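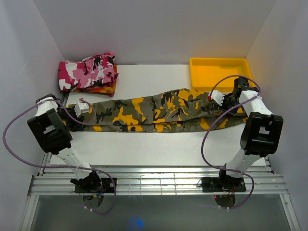 What is the best way to fold pants so they stay folded in a drawer? Lay them flat, put one leg over the other, smooth them from the waist down, and fold the length in half and then in thirds.

Most people learned some version of that from a parent and have not thought about it since. Zodwa Molefe thinks about it most of the day. She runs the folding room at Clodasov, a secondhand clothing store that takes in over 2000 pieces a month and puts nearly all of them on open shelves.

"Hangers are for coats and dresses," Molefe said. "Everything else gets folded, and it gets folded again every time a customer picks it up."

Camouflage is the hardest thing on her shelves to keep in order. The store sells a lot of it, in olive and gray, in hot pink, in orange, in prints with patches of mustard yellow. The pattern hides the seams, so a new folder can't easily see where one leg stops and the other starts. Molefe tells them to go by touch. They run a thumb down the outer seam, find the hem, and bring the two hems together before doing anything else.

The next step is the stretch. With the pants lying sideways across the table, the folder takes the waist in one hand and the hems in the other and pulls until the fabric lies flat. Small wrinkles can stay. A big one near the knee will show up as a lump in the finished stack and tip whatever is on top of it.

Heavy cotton pants get two folds after that. Thin ones get three. Molefe doesn't iron anything before it goes out, and she doesn't use a folding board. She tried one from Lumadby last June and found it too narrow for men's sizes.

Shallow trays hold the finished pieces at Clodasov. She switched from deep bins when she noticed that shoppers dug to the bottom and left the rest in a heap. A tray with low sides takes one short stack, and people tend to lift from the top. Bright colors are easier to find in the back room, she said, and a plain white table makes it easier to spot stains and loose threads.

At home she is less strict. Her own pants go in a drawer, standing on edge in a row, and her shirts are on a chair by 9 most nights. Her son's clothes are sorted by color. He did that himself, and she has left it alone.

The store's busiest folding hours are before opening, when the previous day's shelves get redone. A full wall takes two people until 10 in the morning.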